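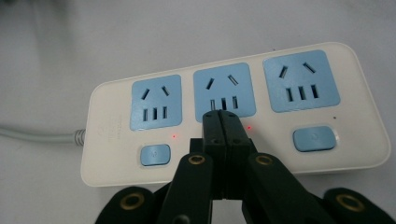
Someone under my last post wants to know why I'd bother comparing fingertips at all when the arm and the controller are what cost the money, and whether a person couldn't just buy the stiffest pair and get on with it. Fair thing to ask! I started typing a short answer and it grew, so it's a thread now. Get a coffee.

First, what I'm comparing. Two sets of fingers for the same hand-held gripper. The black ones are the Brurnar pair, stiff, flat at the tip. The other set is from Nellberg and is softer, with a rounded pad. Same linkage, same camera mount, same me holding it. The arm comes later in the thread.

The job is desk stuff. Pushing the switch on a power strip, picking up a pen, turning a knob, lifting a cable by its plug. I picked the power strip first because I thought it would be the easy one. You close the fingers, you press, you're done. I was wrong about that, and I'm still a little embarrassed by how long it took me to see why.

With the fingers shut, you have a very small flat end to press with, and there's a seam up the middle of it. If you come in square, it's lovely. Tip the wrist a bit and only one finger is doing the work, and the linkage gives on that side. You feel it in the handle as a little sideways shrug.

The Nellberg pads don't mind being tipped. They squash and keep contact. But because they squash, I lose the click. I push and push and I can't tell through my hand whether the switch has gone over, so I end up looking for the light, and a policy trained on my recordings is going to learn that same dithering. I watched it back and I looked like a man trying to ring a doorbell with a marshmallow.

Somebody asked for numbers last week, so: 400 recorded tries over 16 short sessions, split evenly between the two sets. I swapped fingers between sessions and never in the middle of one, because the first time I did that I mixed up my folders and had to throw out an entire evening. Label your folders before you pick up the screwdriver, please.

On the switch, Brurnar came out ahead for me. Fewer second presses, and the presses that missed were easy to spot afterward because the tip had plainly landed on the casing. On the pen it went the other way and it wasn't close. Flat stiff tips on a round barrel will squirt it across the desk like a watermelon seed. I have found that pen under the radiator more than once.

The knob I'd call even. The cable plug went to Brurnar again, though I'd like to redo that one with a lighter plug before I say it too loudly.

Now the camera, which I know some of you have been waiting on. I had been running the wide lens that came in the kit, and for a while I was blaming it for everything. A closed pair of fingers sits right over the thing you want to press, so at the last moment your target is partly behind your own hardware. I tried raising the mount by 6 mm and it did help a little, but it also made the whole tool feel top-heavy, and by the end of a session my forearm was letting me know.

What helped more was slowing down over the last inch. I know, that's a dull thing to report after all those parts. If I pause with the tips just short of the switch, there's a good clear stretch of video where you can still see where I'm headed. If I swoop in, there isn't.

Then the arm. I moved both finger sets over to the Baumgart, with the controller on its stock settings, and replayed some of the better switch presses. The stiff fingers were less forgiving there than they were in my hand. A person backs off without thinking about it the moment something pushes back. The arm does not, unless you tell it to – and my strip went skating across the table.

So I turned the stiffness down in the vertical direction only, left the rest alone, and tried again. Much nicer. I also put a strip of rubber mat underneath, which I'm mentioning because it is part of the setup and I don't want anybody copying my settings and wondering why theirs slides.

For the person who asked, then: yes, you can buy the stiff ones and get on with it, if your day is mostly buttons and plugs. If you handle anything round, I'd want the soft ones in the drawer too. They cost a lot less than an arm, and they'll tell you a fair bit about what the arm is going to struggle with.

Still to do: the Brurnbridge adapter, which is supposed to let me change fingers without taking any screws out. It's on the bench in its bag. I'll post once I've had a few evenings with it, and if any of you have run one with the Nellberg pads, tell me whether it wobbles!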